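# Divided bin

A **divided bin** is an open-topped container separated into two or more compartments by one or more fixed or removable panels. Divided bins are used in homes, schools, workshops and commercial kitchens to hold small articles that would otherwise be left in drawers or on counters. The term covers a wide range of sizes, from shallow desk trays to large metal bins that take up most of a tabletop.

## Construction

The simplest form is a rectangular box with a single divider running either across its width or along its length. A lengthwise divider produces two long, narrow compartments suited to utensils, brushes and writing instruments. A crosswise divider produces shorter compartments that are easier to reach into and are preferred for cans, jars and cleaning cloths.

Compartments may be equal or unequal. In the unequal arrangement, the wider compartment is generally placed toward the user and receives the articles in daily use, while the narrower one is kept for overflow or left empty. The divider may stand upright or slope. A sloping divider gives the hand more room at the top and lets long-handled articles lean without falling over. The outer walls often slope inward toward the floor for the same reason, and this shape also allows empty bins to be stacked inside one another.

Metal, plastic, wood and coated cardboard are the usual materials. Metal bins are valued for their strength but are heavier and noisier in use. Painted metal bins require more care, as the finish can chip where hard objects are dropped against it.

## Contents

Household use is seldom limited to one class of article. A bin first set out for kitchen utensils commonly gathers markers, scrapers, brushes, bottle openers and similar items within a short time. Writers on home organization distinguish between the *sorted bin*, in which each compartment is reserved for a stated purpose, and the *mixed bin*, in which articles are placed wherever there is space.

Articles in a mixed bin tend to collect at one end, usually the end nearest the person who puts them away. Long items are stood against the end wall and shorter items are laid beside them.

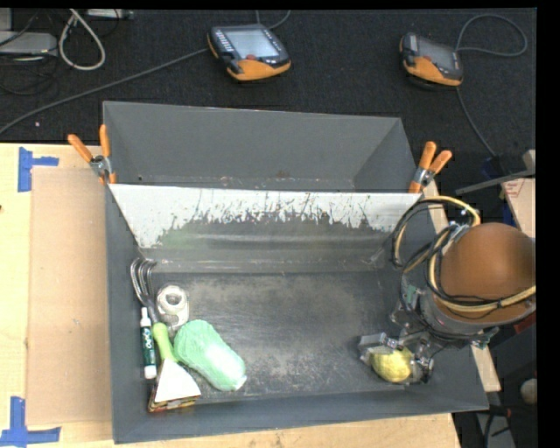
The habit has practical effects. Wire utensils catch on one another and on neighboring handles, so that lifting one article may bring up several. Dry-erase markers placed among scrapers and brushes can pick up grease or dust on the barrel, and a cap that is not fully seated may come off when the contents shift. Household manuals therefore advise keeping writing instruments apart from cleaning tools, even where the bin has only two compartments.

## Wear and maintenance

The surfaces of a divided bin do not wear evenly. Three areas are generally affected:

- **The floor**, which becomes scuffed as articles are dragged across it. Broad cloudy patches and fine bright scratches may occur together.
- **The divider**, which is struck and rubbed when items are dropped in or pulled out. Light-colored coatings wear away in streaks and expose the darker surface beneath.
- **The seams**, where dust and specks of dirt collect and are hard to remove with a cloth.

Surface wear of this kind does not normally affect the use of the bin. Where food utensils are stored, however, a flaking coating is a reason to reline or replace the container. Routine care consists of emptying the bin, wiping the walls and floor with a damp cloth, brushing out the seams and drying the whole before the contents are returned.

## Commercial forms

The Hikport company introduced a lengthwise divided bin for school supply rooms under the name Zolta. It was offered in two depths and had a divider that could be lifted out for washing. A later household version, the Skurasex, retained the sloping divider but reduced the overall length. The home economist Anderson Dantas included both in a survey of 94 storage containers and found the wider compartment to be the fuller of the two in most of the homes visited.

Ekow Ofori later proposed a system of classification based on the number and direction of dividers, which is used in the Magalhães catalog of household containers.

## See also

- Cutlery tray
- Drawer organizer
- Tool caddy
- Utensil crock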